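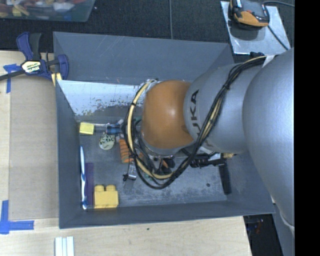
Maruyama, 21 August 2026

Speaker notes — Nanami Nishimura
The cable fault on the picking cell

Start with the fault itself, no introduction. The arm stopped in the middle of a pick and the controller logged a lost signal from the gripper. We reset it, it ran for 25 minutes, and it stopped again in a different part of the bin.

Point to the cable bundle where it loops round the orange joint. Black cables and the thicker cream one, tied together. Ask the room where they would expect it to fail. Wait for answers.

What we did first, and why it was wrong:
We blamed the gripper and swapped it. Same fault. Then we blamed the software and lost 2 days on that.

What it was: a broken core in one signal cable, inside the jacket, close to a tie. The tie had been pulled too tight and the cable bent at the same spot on every wrist turn. It failed after roughly 3000 picks.

Safety point — slow down here. Lost signal made the gripper open. With a toothbrush or a toy brick that means a small thing drops back in the bin. The Grasmont line handles castings on the same program. We had copied the default across without checking it.

Changes since:
Ties looser, and none near the joint.
Gripper holds on lost signal, arm stops, operator clears it.
Cables flexed by hand through the full wrist range at each service, with the signal being logged.

Mellov will ask about cost. The cable was cheap, the stopped time was not. Figures are with the handout.

Still open: we have not tested the hold setting with the air supply off. Say so plainly, then take questions.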